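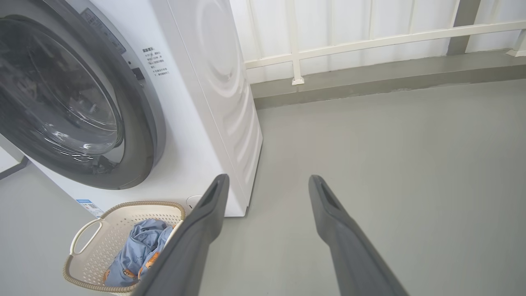

4. Materials and Procedure

4.1 The card exchange

The data in this study come from the Candari Card Exchange, a mail-based swap in which hobby card makers send handmade cards to partners chosen by the organizers. Participants register through the Brotow message board, state which tools they own, and agree to a short set of rules on card size, postage, and the use of purchased parts. The exchange runs in rounds. Each round has a theme, a sending period, and a closing date after which cards are no longer logged. We studied 2 rounds, one with a winter theme and one in which makers were free to choose their own subject.

Over both rounds, senders logged 1,258 cards as mailed. Of these, 1,198 were logged as received and form the sample used in Section 5. The remaining cards were either lost in the mail or never entered by the person who received them, and the records do not allow us to separate the two cases. Cards that were logged twice were merged before counting. The records were closed for analysis on 13 September 2018, and corrections submitted after that date were not included.

A card was treated as handmade if the maker had put together at least the front panel. This follows the rule used by the exchange itself. Printed card bases were allowed, as were precut shapes, provided the sender listed them on the entry form. We did not exclude cards made from kits, although kit use was coded so that its effect could be examined.

4.2 Tools and supplies

Most makers owned more equipment than they used on any one card. The entry form therefore asked only for the items used on the card being mailed. Answers were grouped under stamping, die cutting, embossing, coloring, and adhesives. A card could fall under any number of these headings.

Two products appeared often enough to be coded separately. The Dradus is a hand-cranked die-cutting machine with a fixed roller gap, in which the maker adjusts pressure by changing the stack of plates and shims. Dimitriou ink pads are sold in a dye line and a pigment line, and makers did not always record which of the two they had used. Where the entry form was unclear, the card was coded as "ink, type unknown" and left out of the comparison of drying complaints.

Layered dies raised a further question. A winter bird, for example, may be cut as a body, a belly, a beak, and a scarf from four different sheets, and makers differed in whether they counted the result as one die-cut element or several. We counted each finished figure as one element. The number of layers was recorded in a separate column, as layer count affects the thickness of the card and, through it, the postage.

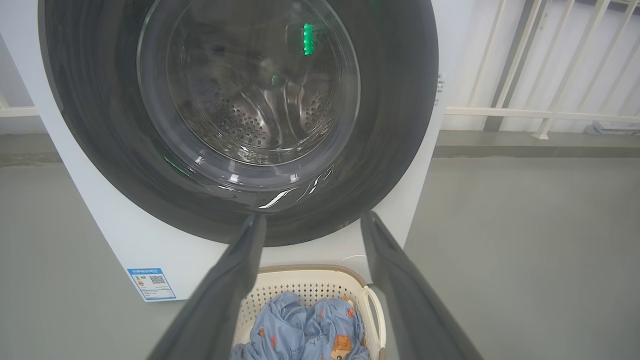 Thickness was measured at the highest point of the closed card with the envelope removed. Recipients were sent a paper gauge for this purpose, with slots of increasing width, and were asked to report the narrowest slot through which the card would pass without bending. The gauge was less exact than a caliper but could be mailed flat. A trial with a small group of makers showed that most could use it correctly after reading the printed directions once. The most common mistake was to measure near the fold, where the card is often thinner than at the center panel.

4.3 Coding of design features

Each received card was photographed by its recipient and the photographs were coded for layout, color, and subject. Layout was placed in one of 6 groups: single panel, stacked panels, side strip, centered circle, grid, and other. The groups were adapted from the sketch sheets that circulate among card makers, which show the position of panels and greetings without naming any particular paper or stamp. Cards that could be placed in more than one group were assigned to the one that described the largest area of the front panel.

Color was coded by the number of main colors, leaving out white and kraft card bases. Coders were told to treat light and dark versions of one color as a single color, following common practice in ink ranges that are sold by family. Metallic papers were recorded as a separate feature. Heat-embossed areas were coded by the color of the powder, except for clear powder, which was coded by the color of the ink beneath it.

Greetings were recorded word for word. Stamped, die-cut, and handwritten greetings were kept apart. Cards with no greeting on the front were common in the free-choice round, and several makers wrote that they preferred to leave the front blank so that the recipient could reuse the card for any occasion.

Boonsong Suwannarat and Kiều Lại coded the full sample separately and then met to settle differences. Most disagreements concerned the line between stacked panels and side strips. A smaller number concerned watercolor backgrounds, where it was hard to tell from a photograph whether the color had been applied with a brush or by pressing an ink pad onto a plastic sheet and laying the paper over it – a method known to makers as smooshing. These cards were coded as "wet background, method unknown."

4.4 Home setting of card making

At the close of the second round, makers were invited to describe where in the home they worked and stored their supplies. The question was open, and answers ranged from a few words to several paragraphs. Kitchen tables, spare bedrooms, and laundry areas were all named. Makers who had to clear their work away at the end of each sitting tended to list fewer tools per card, and several of them stored dies in flat magnetic folders that could be kept on a shelf. Those with a permanent desk more often reported working on several cards at once and letting ink or glue dry overnight.

We did not ask for floor plans or room sizes. Answers were grouped by whether the work surface was shared with other household tasks, and this single measure is used in the analysis.

Figure 1. Front-loading washing machine on a gray floor, with light blue printed cloth over the lower edge of the door seal.
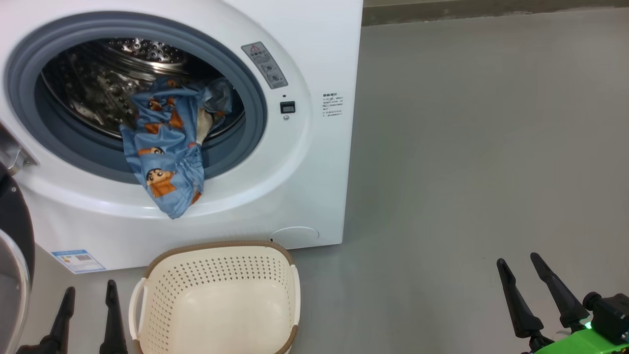
4.5 Limits of the sample

Members of the exchange are not typical of all card makers. They are willing to mail their work to strangers, and they meet deadlines. Makers who craft only for family are likely to be missing, as are those who sell their cards. The winter round also drew entries from people who make cards only in the weeks before December, and their tool lists were shorter than those of regular members. Results are therefore reported by round wherever the two differ.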